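Tenancy Adviser (part-time)
Rotdale Renters' Advice Service

Closing date: May 12, 2022

We are looking for a tenancy adviser to join our office in Rotdale. The post is 20 hours a week, on a fixed contract to the end of November, and may be extended if funding allows.

We give free advice to private tenants in Rotdale and Gisport. Last year we opened 148 full cases and answered 3,000 calls and emails. Most were to do with deposits, repairs and notices to leave.

What you will do

Run drop-in sessions at our Rotdale office and at the Plulgate centre in Gisport.
Check tenancy agreements and notices, and explain to tenants what they mean.
Write to landlords and letting agents on a tenant's behalf.
Help tenants prepare papers for a hearing – you will not be asked to speak for them in court.
Keep case notes up to date on Ding, our records system.

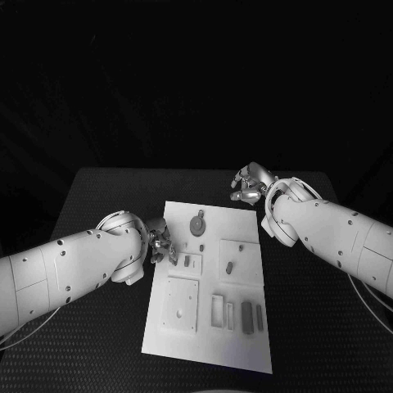
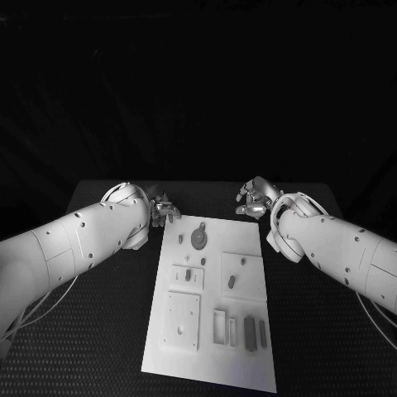

Two robot arms and a white board on a dark table, in both pictures

What we are looking for

You will need at least 3 years' experience of giving advice to the public, paid or unpaid. It does not have to be in housing, but you should know the basics of how private renting works. You must be able to write a clear letter and keep to deadlines. A second language would be useful.

Evening work is needed now and then, and we give time off in return. Travel between the two sites is paid.

How to apply

Send a CV and a letter of no more than two pages to the Rotdale office, by post or by hand. Please say where you saw this advert and give two referees. We will not contact them before interview.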